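A Visit to the Household Goods Fair at Prurbridge

Print this page | E-mail this page
14 shares | 3 comments
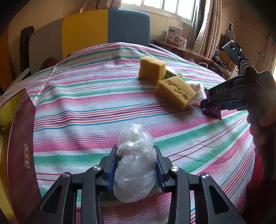
Sponges, a cotton ball and a small packet on the striped cloth at one of the round tables.

The household goods fair at Prurbridge is held in the old market hall, a five-minute walk from the bus station. I went on the second morning. Admission was free before noon and the coat check cost a dollar.

There were 80 tables this year on one floor. Furniture and large appliances are not part of it. What you get is the stuff that lives under the sink and in the bathroom cabinet: cloths, brushes, sponges, bags, soap, cotton goods, and a lot of packaging. The hall is 252 feet long and the aisles run the full length, so it is easy to lose track of where you started. I walked up the left side first and came back through the middle.

The round tables near the side door were the ones I had come for. These are set aside for handling goods, and visitors are allowed to pick things up, squeeze them and put them back. The table I spent the most time at had a striped cloth on it in pink, mint green, turquoise, red and purple. Two yellow sponges were out near the middle, one standing on end and the other lying on its side. The face of the one standing up was fairly smooth. The other had much larger holes on top and looked crumbly.

I asked at the information desk about the difference between coarse and fine sponges. The short answer was that coarse ones rinse out faster and fine ones hold more water. For dishes the woman at the desk uses coarse, and for walls and tile she uses fine. She also told me to cut a big sponge in half before using it, which I have done since and would recommend.

A white cotton ball was on the same table, along with a small green and white packet, while a crumpled purple one and a clear plastic bag bunched up into a wad were held above it. Small soft goods like these are what most of the packing talk at the fair was about. They weigh next to nothing but take up room, and a bag that springs back open is a nuisance in a drawer or a shipping carton.

Menon had the longest counter in the hall, with brushes at one end and floor cloths at the other. Their catalog lists 572 items and is heavy enough that I left it behind. The floor cloths come in gray only. I bought a bottle brush and a pack of dish towels and the line took twenty minutes.

Garach was across the aisle and sells storage bags and liners. Their talk on folding bags flat was the best thing on the schedule – short, with plenty of time for people to try it. You press the air out from the closed end, fold in thirds and tuck the open edge in last. I had been doing it from the wrong end.

Prornemness, which makes soap and cotton goods, was giving out samples until they ran out at eleven. Get there early if you want one.

Lunch was soup or a cheese roll. The seating is upstairs and there are not enough chairs. The restrooms are down a flight of stairs behind the ticket desk and the sign for them is easy to miss.

The board by the exit put last year's attendance at 2,555. It felt busy but not crowded until noon, and after that the middle aisle was slow going. Two hours is enough to see everything – three if you stay for the talks. The next fair is planned for December in the same hall.

Related
Getting to Prurbridge by bus
Which brush for which bottle
Notes from the spring paper goods fair
Storing cleaning supplies in a small kitchen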